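기관 소개

Clelen은 로봇 학습용 시연 데이터를 수집하고 정리하여 제공하는 전문 기관입니다. 2019년 10월 3일 설립 이래, 실내에서 움직이는 이동형 로봇이 물건을 찾고 집고 옮기는 동작을 배우는 데 필요한 예시를 시뮬레이션 환경에서 기록해 왔습니다.

설립 당시에는 2개 팀으로 출발하였으며, 현재는 수집, 검수, 환경 제작의 각 업무를 분리하여 운영하고 있습니다. 수집된 예시는 검수 절차를 마친 뒤에만 학습 자료로 등록되며, 현재까지 등록된 시연은 3000건입니다.

주요 업무

수집 담당자는 가상 실내 공간에서 로봇을 원격으로 조작합니다. 하나의 시연에는 손목 시점의 영상과 관절 값, 그리퍼의 개폐 상태가 함께 저장됩니다. 물체를 잡는 순간뿐 아니라 빈 그리퍼로 이동하거나 바닥 가까이에서 자세를 바꾸는 구간도 삭제하지 않고 보존합니다. 접근 구간이 빠진 자료로 학습한 모델은 시작 위치가 조금만 달라져도 목표를 놓치는 경우가 많았습니다.

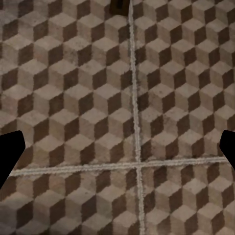
시뮬레이션 수집 화면. 벌어진 그리퍼와 입체 큐브 무늬 타일 바닥

가상 공간의 바닥과 벽, 가구는 환경 제작 부서에서 관리합니다. 현재 운용 중인 실내 환경은 244종이며, 같은 과제를 서로 다른 바닥재와 조명 조건에서 반복 수집하는 것을 원칙으로 합니다. 반복 무늬가 있는 바닥은 위치 추정에 혼동을 주기 쉬우므로 별도의 분류 기호를 부여하고, 줄눈의 간격과 타일의 질감까지 환경 정보에 기재합니다.

자체 수집 도구인 Drerkeo는 조작 신호와 영상을 같은 시간축에 맞추어 저장합니다. 프레임 누락이나 신호 지연이 기준을 넘은 시연은 자동으로 보류되고, 검수자의 확인을 거쳐 재수집 여부가 결정됩니다.
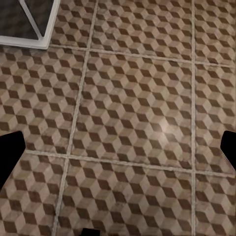
Clelen 시연데이터부 환경·수집팀

본 팀은 Assunção 사업과 Werard 사업의 수집 업무를 맡고 있습니다. Assunção 사업은 주거 공간에서의 물체 정리를, Werard 사업은 좁은 실내에서의 이동과 접근 동작을 다룹니다. 두 사업의 자료는 동일한 형식으로 저장되어 상호 비교가 가능합니다.

모든 시연은 2인의 검수자가 각각 확인합니다. 판정이 일치하지 않는 자료는 학습용 목록에서 제외하고 사유를 기록하여 보관합니다. 실패한 시연 또한 별도 목록으로 관리하며, 연구 목적의 요청이 있을 경우 심의 후 제공합니다.

협력 및 문의

공동 수집과 자료 이용 신청은 매년 3월에 접수합니다. 신청 기관은 이용 목적과 필요한 과제 유형, 희망하는 환경 조건을 기재한 계획서를 제출하여 주시기 바랍니다. 접수된 계획서는 시연데이터부에서 검토한 후 개별 회신합니다.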